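Arm build, week 7. The Haredel base is bolted down, and both joints that slipped in July now have the stiffer Leserley gearboxes. Backlash at the shoulder is low enough that I stopped chasing it.

Moved from the bench to the kitchen counter on Thursday. The bench had one object on it at a time. The planner needs clutter, and a kitchen has plenty.
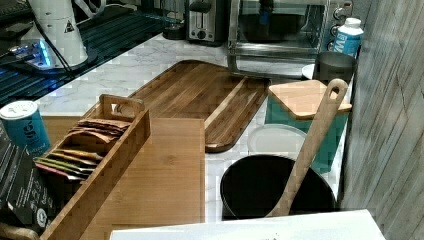
Reach was the first problem. With the base where it is, the back of the counter is near full extension, and the wrist loses most of its useful rotation out there. Shifting the shoulder zero bought back enough to work with.

Second problem: marble. Gray veins on white give the depth estimate false edges. Turned down the edge weight in Visser (my planner, still one large Python file) and the phantom obstacles went away.

Third problem: shiny steel. Reflections move when the wrist moves. Visser now ignores any surface point that doesn't hold still for 3 readings.

Task list for the Jindelis gripper, in order of annoyance:

1. Pan at the toaster oven. Door open, fingers at the rim, approach from above. The clearance between pan and opening is the number I care about. Wrist camera view: 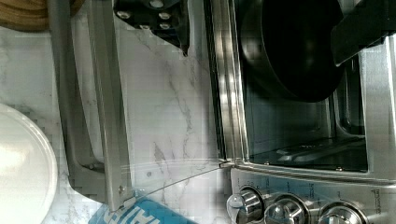
2. Knobs. Each has a raised ridge, so there is something to grip. Torque limit is still a guess.

3. Closing the door. Needs a push along an arc, and the wrist only does straight lines well. I have 2 ideas and like neither.

Next post when the arc code runs. Gripper files go up once I fix the bolt spacing.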